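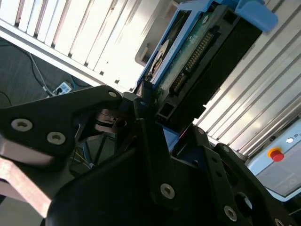

Unit 2: Water supply to small settlements
Handout B: Estimating demand and sizing storage

Module leader: Dr Urmila Garg
Seminar tutor: Girish Upadhyay

1. Scope

These notes cover the demand side of the design. Source yield and treatment are dealt with in Handout C. You should have read the chapter on population forecasting before the seminar, as the method is not repeated.

2. Terms

Average daily demand is the total volume supplied in a year divided by the number of days. Peak day demand is the largest volume drawn in any one day of the year. Peak hour demand is the largest hourly flow on the peak day. The three are often confused in coursework. Write the term in full the first time it appears, with its units.

Unaccounted-for water is the difference between the volume entering the network and the volume billed or otherwise recorded. It includes leakage, meter error and unmetered use such as flushing of mains. It must be added to consumer demand before storage is sized.

3. Worked case: Pendlow

Pendlow is a village with a design population of 4,000. Domestic use is taken as 120 litres per person per day, which gives 480 cubic metres per day. Allow 15 per cent of consumer demand for losses:

480 x 1.15 = 552 cubic metres per day

With a peak day factor of 1.5, the peak day demand is 828 cubic metres. Treatment works and the rising main are sized on this figure. The distribution mains are sized on the peak hour.

4. Balancing storage

Supply from the works is steady over 24 hours, while demand is not. The tank must hold the surplus built up overnight and release it during the day. Plot cumulative supply and cumulative demand on the same axes. The volume required is the largest surplus plus the largest deficit, both read as positive values from the vertical distance between the curves. The tank is assumed to return to the same level at the end of each day.

Emergency storage is added separately. Do not count the balancing volume as cover for a burst main, as it may be empty when the burst occurs.

5. Common errors

Applying the peak day factor twice, once to the demand and again to the tank volume.
Mixing litres per second and cubic metres per hour. One litre per second is 3.6 cubic metres per hour.
Leaving out the school and clinic, which draw water mainly in the morning.

6. For the seminar

Repeat section 3 for the hamlet of Renley, population 348, using the same rates. State whether a single peak day factor is suitable for a settlement of this size. Bring the cumulative plot on graph paper. Written answers go to Girish Upadhyay by noon on the day before the seminar.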